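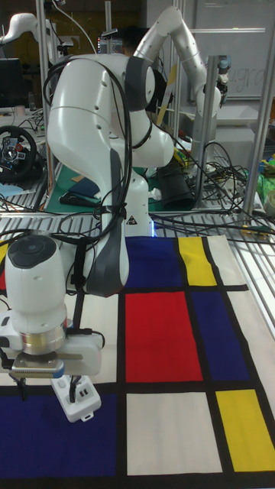
A robot arm at work over a patterned mat in the Praken club's workshop in Jonilbridge.

Students in the Praken robotics club will show their summer project to the public in July, when 12 members demonstrate a set of tasks programmed for the club's robot arms.

The main task has an arm handle a small power strip above a table covered with a mat of red, yellow, blue and off-white blocks. Students have been working on the approach angle and the closing of the gripper, which had to be reset after the cords on the strip kept catching.

"Rigid parts were easy by comparison," said Gianni Mancuso, who teaches the course. "A cord moves every time you touch the thing it's attached to, so they've had to slow everything down and check it again."

The club received $3000 from Skumano, a local machine shop, for spare parts and replacement cables. Members meet after school until 6 p.m. and keep a shared log of each trial. The log had reached 1749 entries by the end of the spring term.

The demonstration will be held in the Alvarado building and will start at 4 p.m. Admission is free. The club has 20 places open for the fall, and application forms will be available at the door.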